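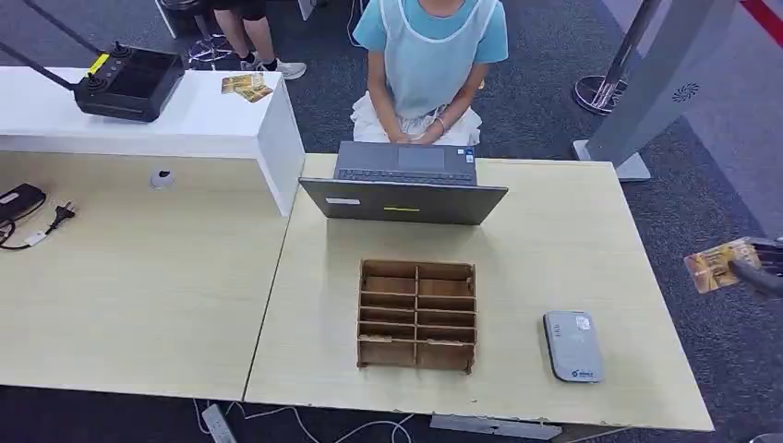
Ten slots, all empty, ready for filling.

I love a cardboard organizer. Love it! They cost next to nothing, they weigh nothing, and when one gets grubby you flatten it and start over. Mine is the Limley style, with flat panels that lock together, two columns of five with a divider down the middle, and I've had it going on my desk for more than 2 years now.

Dry-fit the whole thing first. Slide every panel in halfway, check that the side walls are the right way up, and only then push it all home. (I got mine upside down the first time and bent a corner getting it apart again.) If a joint feels sloppy, run a thin line of white glue down the cut edge and leave it alone for 35 minutes. Go easy on the glue or the cardboard goes wavy.

Now, what goes in it? Cards, flyers, sticky notes, stamps, those little packets of spare buttons. Heavy things go in the bottom slots, always. I keep the very top one for whatever has to leave the house that day, and I try to clear it before supper.

Don't set it right at the front edge of the desk where your sleeve will catch it. Mine sits behind the laptop, and I can still reach all the slots if I lean a bit. Label the shelves in pencil, you will change your mind!

For dusting, a dry paintbrush gets into the corners nicely. No damp cloths, please, unless you want to be shopping for another one by February.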